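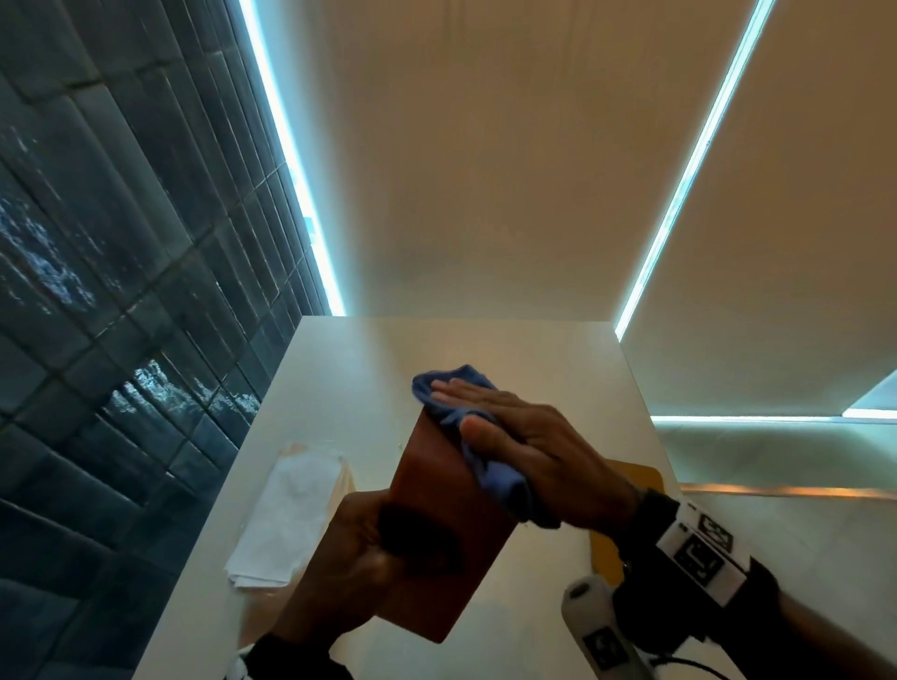

Wiping down, blue cloth, white counter.

July, notebook, trading rules bench. Started 8:40 a.m.

Picking up the drawdown question from the last entry. The rule as it stands sells half the stock position when the index closes under its long average and buys back when it closes over it for five days running. Do-yoon thinks the five days are costing us more than they save. I wanted to see it with the slippage put in properly before arguing.

Data: daily closes from the Tripathi feed, adjusted for splits and dividends. 151 names in the universe after dropping anything that traded under the volume floor. Last month's list had 137. The difference is mostly names that came back over the floor when volume picked up in the selloff, which is a problem in itself. A stock that only gets into the test because people were dumping it will make the exit rule look better than it is. I froze the list at the start of each test year and reran everything. Old results are kept in the folder marked "floating list", please don't quote from them.

Run 1. Five-day wait, no costs. Matches what Heriberto got in spring, to the second decimal. Good, so the code move didn't break anything.

Run 2. Five-day wait, costs on. Worse, as expected. Most of the damage is in the choppy stretches where the index crosses the average, crosses back and does it again. We pay the spread each time and end up where we started.

Run 3. Two-day wait, costs on. Gets back in sooner after the big lows but makes a lot more round trips. Net of costs it is slightly behind run 2. Do-yoon was right about the re-entry and wrong about the total. Told him, he wants to see it by year. Fair.

Run 4. Five-day wait, but buying back in two steps. Best of the four on worst drawdown, third on return. I don't trust it yet. There are only 17 sell signals in the whole test period and three of them carry nearly all of the result. Take out the largest one and runs 2 and 4 can't be told apart.

11:15. Bit-na looked over the cost numbers. She says the spread I used is fine for calm months and much too tight for a falling market, and that I should at least double it on any day the index drops more than two percent. Tried it on run 3 only. It goes from slightly behind to clearly behind. Need to do the other three the same way so the comparison is even.

Also found a bug. On half-day sessions the script was taking the close from the regular closing time, so it picked up a stale price. Affects a handful of days each year and none of the sell signals. Fixed, noted in the change log.

Bootstrap: 3,000 resamples of run 4, in blocks so the bad weeks stay together. Left it going over lunch. The spread of drawdowns is wide and the real one sits near the middle. Return is positive in most of the samples but the low end is ugly. Elfriede asked if we could show this to the Olia people as a chart. I would hold off until the wider costs are in.

Side note on bonds. The cash half currently earns the bill rate. Somebody wrote "try intermediate Treasuries" in the margin two pages back. In a year when stocks and bonds fall together that would have hurt, so if we test it, it has to include such a year. Not today.

To do:
Rerun 1, 2 and 4 with the double spread on down days (1 stays as the no-cost check, so really just 2 and 4)
Table by year for Do-yoon
Ask I-seul where the delisted names went, I count fewer than I should
Rename the Gurnetari folder, two of them have the same name

Stopped 4:30 p.m. Run 2 with the new costs is queued.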